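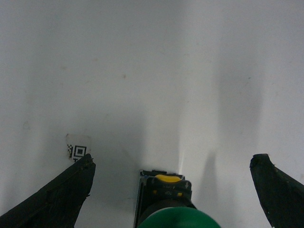
Wrist camera, gripper open over the white surface, code label by the left finger.

Monday, July 21, 2025

Stopped again. Same fault as before the weekend, same three words on the pendant: grip not confirmed. Kai Tiedemann says it's the label. The Wetolen people say it's the label too, and they sell the labels, so fine, I'll keep an open mind for another day.

Look at where the left finger sits, though. The tip covers the lower part of the code. The software is supposed to find that code, work out where it is, and only then move in. If the finger is already over it, what is it reading? Kai says it takes the reading earlier, higher up, and holds on to it. Maybe. I asked to see that in the log and got a long answer about December, when it supposedly ran all month at the Dindeck site without a miss. I wasn't at Dindeck in December.

The part that bothers me more is the restart. After the stop I pressed reset and the arm went down another 7 millimeters before it held. It is not supposed to move on reset. I had my hand on the table edge, well clear, but the next person might not. Kai called it "settling." I wrote it in the fault book as unexpected motion and he wanted it changed. I left it.

The Adura brochure says 3,000 picks between checks. We are not at 2,000 since the last one, and both fingers are already scratched and worn. Nothing terrible, but I would like somebody to explain what the number is based on. Kai ran 100 dry cycles after lunch with no fault at all and looked very pleased. Dry cycles don't pick anything up – I don't see what they prove about grip.

So tomorrow: new label, moved away from where the finger comes in. Reset only with the gate shut, whatever the manual says. Grube wants the cell back on the late shift and I told him no, not until the reset thing is found. He didn't like it. He can sign for it himself if he's so sure.

Need to ask Wetolen for the full log, the raw one, before they send another summary.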